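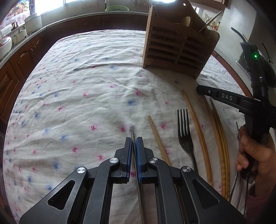 16/08/2021
Mumetbridge workshop, long table, flowered cloth still on

Bamboo again! I've been looking forward to this since May, when the first strips from Kiều came and we snapped most of them in one afternoon. New bundle is much nicer stuff. Light brown, thin, and it already wants to curve, so half of the job is going along with the bend it has.

Plan for the day was to get to know every long thin thing we might use for the summer table set (tongs, picks, stirrers, the little serving forks) before we cut anything. Laid out a chopstick, the fork, a long bamboo stick and the strips on the white cloth with the small pink and blue flowers. I like this cloth more every week. Pale bamboo shows up fine on it, and a thin stick doesn't roll off the way it does on the bare bench. It does hide splinters, though. Shake it out OUTSIDE, please.

Notes on the pieces, in the order I tried them.

Chopstick. Just the one, wooden. I wanted it for the taper. If you run it through your fingers from the thick end you can feel exactly where the hand wants to stop, and that spot is further up than I've been putting the grip on our stirrers. Marked it in pencil and copied it onto card. Drew the card version twice, first one came out fat. The good one is pinned up by the door. Next batch of stirrers gets this taper, and I think they'll be a lot nicer to hold.

Fork. Dark metal, four tines. Four is too many for us in bamboo, at least with strips this thin – I split one end into four and two of the tines went straight away. Three held. Two held beautifully and look like something you'd really want to pick up an olive with. Soaked the end first, then opened the split with a sliver pushed in crosswise and tied it above the split with waxed thread. Leave the sliver in overnight. I took one out early to see what would happen and it closed right back up.

Thin metal rod. I use it for clearing the nodes and for holding a split open while I tie. Good for checking straightness too, lay it next to the stick and you see the bow at once. It needs a home. Suggest the tall jar, point down.

Long bamboo stick. Slightly curved, and I'd put it aside to be straightened, but after handling it for a while I've changed my mind. The curve keeps your knuckles up from the table when you stir something in a wide bowl. So it stays as it is and I want to try making a matching one on purpose. Rub with the fine paper only, the skin on it is lovely.

Strips. The best part of the day. I took single strips from the bundle and bent them around the Bremar pot to see how tight they'd go.

Dry, straight off the table: opens up again as soon as you let go. One cracked on the outside of the bend.
Soaked 18 minutes in warm water: bends easily, keeps maybe half of the curve.
Soaked 18 minutes, then held over the kettle and bent slowly: keeps nearly all of it. Yes! Did this three times, same result each time.
Soaked overnight (the ones from last time, left in the bucket by accident): soft and a bit furry on the inside face. They bend like anything but I wouldn't put them near food. Using those for plant ties.

For tongs, the strip wants to be thinned at the middle and left alone at both ends. I went down to 2 mm at the bend and that gave a good spring, firm enough for a slice of cucumber and gentle enough for a boiled egg. A thinner one felt great for ten squeezes and then went limp. Thicker just fights you. Skin side out, always. I did one with the skin inside to see, and it cracked before it got to a U shape.

Longest strip in the bundle measures 81 cm, so that's two pairs of short tongs out of one strip, or one pair of really long ones for the grill people. I made a long pair and they're silly and wonderful. Picked up a dropped pencil from standing. They do wag a bit side to side. A wrap of thread a hand's width below the bend cured most of that, and a second wrap did nothing more, so one is enough.

Finish: tried the Zondico oil on two offcuts. One coat warms the color a lot, two coats goes orange to my eye. One coat, wipe, leave until the next day. The offcuts are on the windowsill if anybody wants to compare. I still prefer the plain one for picks, but for tongs the oil makes the bend look so good that I'd do it for that alone.

Things that went wrong: pencil line on the skin side doesn't sand off, so mark the inside. Thread wound on wet bamboo is loose by the next time you look. Tie it damp, then tie it again. And I cut a thumb on a strip edge, right along the edge, like paper. Take the edges off every strip before you start bending, all of them, even for a quick test. Plasters are in the drawer under the kettle and we're down to the blue ones.

Order: another bundle from Kiều, same thickness if they have it. 200 picks promised for the autumn table, which sounds like a lot, but once the ends are split you get through them fast and it's pleasant work with the radio on.

For next time
– three-tine serving fork, full length, with the chopstick taper on the handle
– a pair of tongs with the tips left wide, for salad
– see if a jam jar works as a bending form for the small ones
– look at the offcuts in proper daylight before anybody opens the second bottle
– wash the cloth, cold, the oil spot is mine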